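Robot Open Day at Surisbridge – your questions answered

When is it and do I need a ticket?
Sunday, from ten in the morning until four. It's free and you can turn up when you like, though the hands-on slots fill up fast. Put your name down at the front desk as soon as you get in.

What will I see?
Lots of robots doing real work! Vasconcelos Hall has the big sorting arm, and upstairs is our simulator room, where gripper practice runs on the big screen before anyone tries it on a real machine. I could stand in there all day.

Why practise in a simulator at all?
You can try a grip, get it wrong and start again in seconds, and nothing gets bent. Halima Nwankwo, who runs the room, had 1,945 practice runs logged by the end of April. She'll happily show you the good ones and the truly terrible ones.

Can I have a go myself?
Yes, please do. There are two driving seats, and each turn lasts long enough for a few tries. You steer with a hand controller, and most people get the hang of it quickly (children usually before their parents).

Any tips for my turn?
Go slowly near the table. Judging height is the tricky bit, and the shadow of the gripper on the wood is a big help – watch how it shifts as you move down. Everyone stares at the fingers at first, me included.

Is it suitable for young children?
Under-eights are welcome with an adult. The sorting arm makes a fair bit of noise, so bring ear defenders if that bothers anyone in your group.

Is there step-free access?
There's a lift to the simulator room, next to the Hovasico stand. Ask at the desk if you'd like a seat while you wait.

How busy does it get?
We had 396 visitors last time, most of them after lunch. Mornings are calmer and you'll get more time to chat.

Where can I eat?
The Brevero café on the ground floor will be open all day, and you can bring your own sandwiches too.

May I take photos?
Of the robots and screens, as many as you like. Please ask before photographing other visitors.

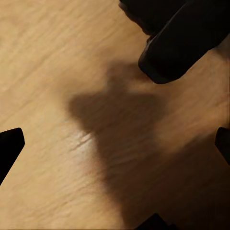
What if I miss my slot?
Come and find us anyway. We keep the last half hour free for exactly that, and we'd hate you to go home without a try.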